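Grevside Library Is Staying Open Late Again, and I Couldn't Be Happier

Well, it happened! After a whole year of locking up at five, the Grevside library is going back to evening hours on Wednesday nights, starting in November. Doors stay open until nine. I heard it from Carol Tunstall at the front desk while I was returning a very overdue cookbook (sorry, Carol), and then I read it again on the notice taped up by the book drop, just to be sure.

If you moved here recently you may not know what a big deal this was. Evening hours got cut when the heating bill went up, and the people who lost out were the ones who work days, which is most of the people I know. My sister used to bring her kids after supper and let them loose in the picture books while she sat with a magazine. She's been grumbling to me about it ever since, usually on the phone, usually for a long time.

So what changed? Mostly a petition. It sat on the counter at Zaidi, the bakery on the corner, all through the summer, and by the end it had 1,427 names on it. I signed it with flour on my sleeve and a bag of rolls under my arm. The town council looked at it, argued a bit (I was there, it ran long, the chairs are terrible) and voted to put the money back for one night a week. One night isn't the three we used to have, but I'll take it.

The late opening covers the whole main floor, the children's room and the public computers. The local history room upstairs will still close at five, so if you're digging into old Plirnmont ferry records like I was last winter, you'll have to come in the daytime. Parking behind the building is free after six. The coffee machine is supposed to be back too, though I've been promised that before.

Wojciech Kaczorowski is going to run a chess table by the big windows on the late nights, for anybody who wants to play. He told me beginners are very welcome and that he has 30 sets, which is a lot more chess than I expected our town to need. Bring a kid, bring a neighbor, bring your dad who claims he used to be good!

There's a book sale on the first late night as well. Hardcovers are a dollar, paperbacks are 50 cents, and the money goes toward new large-print books. The goal is $500. I've already been warned that the mystery shelf goes fast, so I plan to be there when the sale tables open at six - elbows out, but politely.

The reading room screens will be on during the late nights too, showing local notices and the bus times.
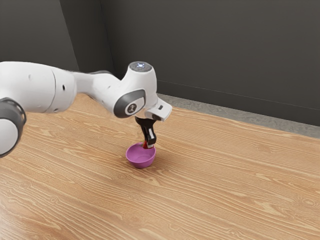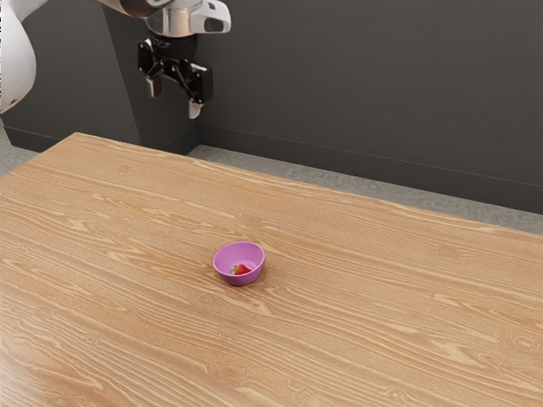
Both computer-rendered, with a white robot arm and a black gripper pointing down.

How to get a card

You need one piece of mail with your Grevside address on it and a few minutes at the desk. Kids under 12 need a grown-up to sign. Old cards still work, even the orange ones, and late fees from before the summer have been wiped clean - mine included, thank goodness. If you'd like to help set up for the book sale, leave your name with Carol any afternoon before four.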